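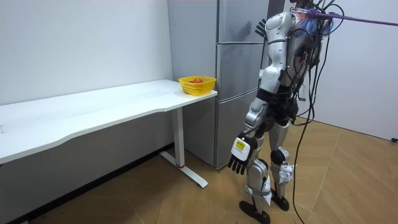

I have been trying to learn the second verse of a song in Greek, a language I don't speak, for a choir I joined by accident. The accident was a misread noticeboard. I thought I was signing up to help stack chairs after the Monday night thing at the hall, which seemed a neighbourly gesture at a manageable price, and a week later I was standing in the bass section holding a folder.

There are 17 of us in the Sevstead Community Singers, three of whom are basses, and one of those is Trefor Kemeys. Trefor grew up in chapels and can sight-read anything you put in front of him, including, I suspect, the fire evacuation plan. I stand to his left and sing whatever he sang a quarter of a second ago. It's a living. The trouble comes when Trefor has a cold.

Trefor had a cold for most of July.

Stamatia Athanasiadis, who conducts, noticed immediately. She stopped us at bar 53 and asked the basses to do it on their own, and then, with real kindness, asked us not to. She has since given me a recording of herself speaking the words slowly so I can practise in the car. I've now driven to work and back for a fortnight telling the traffic on the ring road that my heart is a small boat, or possibly that my boat has a small heart. The vowels are fine. The consonants arrive in gangs.

My other difficulty is breathing. I had assumed I was across breathing, having done it for years, but apparently I do it from the wrong place, somewhere up near the collarbones, like a startled budgie. Stamatia wants it from the bottom of the ribs. She also wants the jaw loose and the throat open, and her advice for the high notes is to hold them as if they were fruit, firmly enough that they don't drop and gently enough that they don't bruise. Look at that black hand around the red apple, fingers curled over the top and more cupped underneath, and you have the general idea. I hold a high note the way you'd hold a possum.

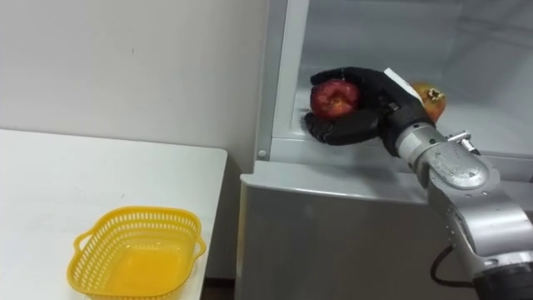
The concert is in the spring and I've told my sister it's sold out. It isn't. The hall holds two hundred and we've shifted nine tickets, four of them to Trefor's relatives. I'm still stacking the chairs afterwards, by the way. It was on the form.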